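Hilard: Collecting Hand-Held Gripper Demonstrations for a Learned Table-Top Task
Project report, Department of Mechanical and Electrical Engineering, Drokbridge
Submitted 8 Mar 2023

3. Method of collection

3.1 Purpose

The Hilard project set out to gather a body of examples from which a control policy for a two-armed robot could later be trained. The department's earlier work with the Aryee arm had relied on steering the robot directly, and the rate of collection was low. It was therefore decided that the operator should carry out each task with a pair of hand-held grippers, and that the robot itself should take no part until the training stage.

3.2 Equipment

Each operator used two grippers, one for each hand. Every gripper carried its own camera, directed at the fingertips, and a further view was taken from head height so that both hands and the whole working area could be recorded together. The recording software was Brukix, which stored all the views of an attempt under a single entry. The finger pads were checked at the start of each session, as wear on the pads had been found to alter the grip on smooth containers.

3.3 Procedure

An attempt began with both grippers open and clear of the objects. The operator waited for the signal from Brukix, performed the task at a steady pace, and returned both hands to the sides of the table before the recording was closed. Operators were asked to avoid sudden turns of the wrist — these blurred the close view and made the path of the gripper difficult to recover. The positions of the objects were changed between attempts, within limits marked on a printed plan.
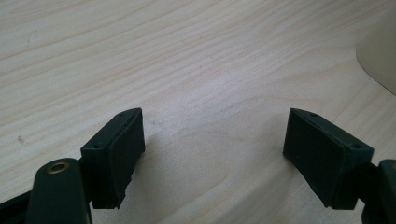
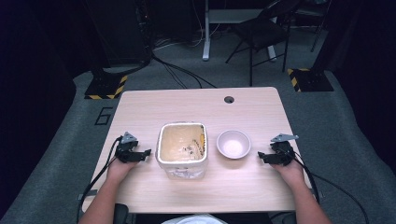
Figure 4. Close view of the open gripper fingers (first) and head-height view of the table with container and bowl (second).

The close view was the more useful of the two for judging contact between pad and object. It gave little indication of where the other hand was, and the head-height view was kept for that reason. The two were compared by the reviewer whenever the outcome of an attempt was in doubt.

4. Results of collection

Collection began in November and was carried out by 6 operators over 8 sessions. A total of 461 attempts were recorded. Of these, 43 were rejected on review, leaving 418 for use in training. The most frequent grounds for rejection were a lost track on one gripper and a recording closed before the hands had returned to their starting places.

Rejected attempts were not deleted. They were placed in a separate folder with a short note of the fault, and the project recommends that this practice be continued — several faults were recognised only when the notes were read together. It is further recommended that cable lengths be reviewed before the next period of collection, and that the printed plan be replaced by marks fixed to the table.

Training of the policy is described in Section 5.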